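Office Fit-Out Forum > Seating and Desks > Mesh chair as visitor seat beside a low-traffic table

Uneck
Posted 29 Jul 2025

Looking for opinions on seating in a shared room. We have one large black mesh chair with a padded headrest and it has become the default seat at the light wooden table. I measured the tall back as a problem: with the chair parked, it blocks the view across the room and takes more floor than the table does. Budget for a replacement is 200. 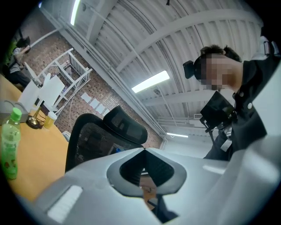
Mesh chair with headrest, next to the table. Green bottle at far left.

The mesh itself is sound. My question is whether a headrest serves any purpose on a chair that is used for short sits.

Hiltska
Reply 1

For short sits, no. A headrest only does its job when the back is reclined. Upright, most people never touch it. Check whether yours is bolted on. On many chairs it comes off with two hex screws and you lose a good part of the height for nothing spent.

Arumugam
Reply 2

Disagree with removing it. If the bracket is part of the back frame you are left with a bare stub at neck level. I did this in November and put the headrest back within the week. Keep the chair and move it to a proper desk. Round tables and five-star bases do not get on, as the castors foul whatever is under the table.

Uneck
Reply 3

It may be bolted, I will look. Wider view below, from behind the chair. The table is the round one on the left. 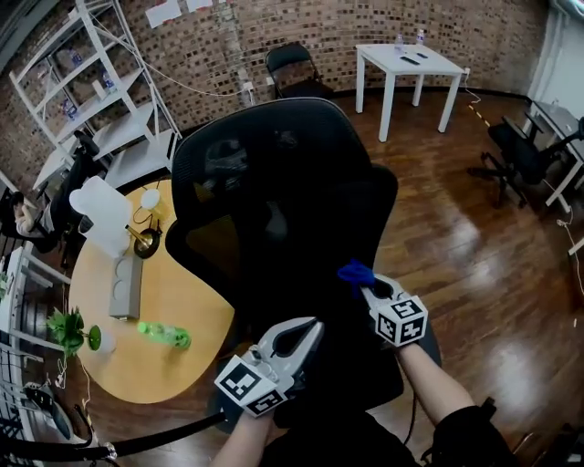
Chair from the back, round table to the left, folding chair and small square table beyond.

Gundero
Reply 4

The chair is not your first problem. There is a thin black cable on the floor near the base. Castors will go through the sheath sooner or later. Clip it to the skirting or put it in a floor cover before you spend anything on seating.

Second point, the power strip is standing on end on the round table, with a plant and a bottle on the same top. The bottle is on its side. I would fix the strip to the underside of the table and keep liquids elsewhere.

Hiltska
Reply 5

Agree on the cable, less so on the strip. Under a round top it ends up against people's knees. Wall mounting near the outlet is tidier – you already have one low on the brick behind the chair.

Arumugam
Reply 6

Drilling brick for a power strip is excessive. Use a weighted cable box on the floor.

On seating, the black folding chair by the wall would do for short sits. Try it at the round table for a fortnight and see if anyone complains.

Uneck
Reply 7

Folding chair is too hard past 90 minutes, and some of our sits run to that. Otherwise fair. Cable cover ordered. I will check the headrest bracket and report the screw size.

Gundero
Reply 8

If it is a bolt-on, keep the screws in a labelled bag taped under the seat.

Thread views: 1,393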